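The Beleck Public Library will extend its evening hours and open a second study floor beginning in May, the library's governing board announced this week. Under the new schedule, the main building on Nusholm Street will remain open until 9 p.m. on weeknights. It currently closes at 6:30 p.m.

The change follows a survey of cardholders conducted over the winter. Almost 400 residents returned the form, and the most common request was for later access to quiet seating. Parents of school-age children and residents who work daytime shifts were strongly represented among those asking for longer hours.

"Many of our patrons finish work at the hour when we are locking the doors," said Dewanti Pasaribu, director of the library. "The evening schedule is meant to serve them, and it will be in place before the end-of-term examinations."

The second floor of the Uddin Wing, closed to the public after the periodicals collection was moved to the ground level, will be furnished as a study area. It will provide 160 seats, including individual desks along the north windows and shared tables in the former map room. Two enclosed rooms may be reserved by groups for up to three hours at a time. Reservations will be accepted at the information desk or by telephone and may be made no more than two weeks in advance.

Food will not be permitted on the study floor. Covered drinks will be allowed at the shared tables only. Cell phone calls must be taken in the stairwell lobby.

The children's room will keep its present closing time of 6 p.m. Interlibrary loan pickup, passport services and the local history desk will also continue on their current schedules. Patrons who wish to consult materials from the closed stacks in the evening must submit a request slip by 4 p.m. on the same day.

Funding for the additional staff hours was approved as part of the regular operating budget. The library expects to fill four part-time positions, two at the circulation desk and two in building services. Applications are available at the main entrance, and current part-time employees will be considered first.

Bus riders should note that Route 29 will continue to stop at the Nusholm Street entrance through the evening. The parking lot behind the building will stay open until 9:15 p.m., and the side gate on Biltance Avenue will be locked at 7 p.m. as before.
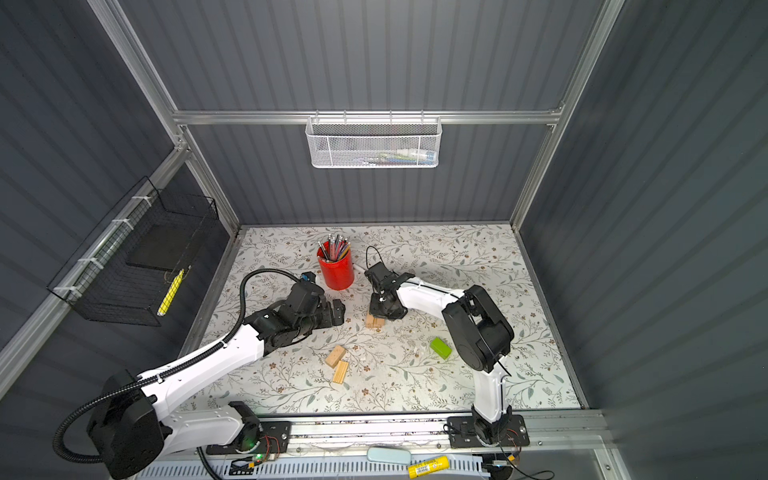 *Two robot arms at work over a tabletop printed with leafy branches and small brown flowers.*

The extended schedule will be reviewed after six months. Attendance will be recorded each evening at the entrance, and the results will be presented to the board at its regular meeting. Branch locations are not affected by the change.

Comments on the new hours may be left in the box beside the circulation desk or sent by mail to the Office of the Director, Beleck Public Library. Large-print copies of the schedule are available on request.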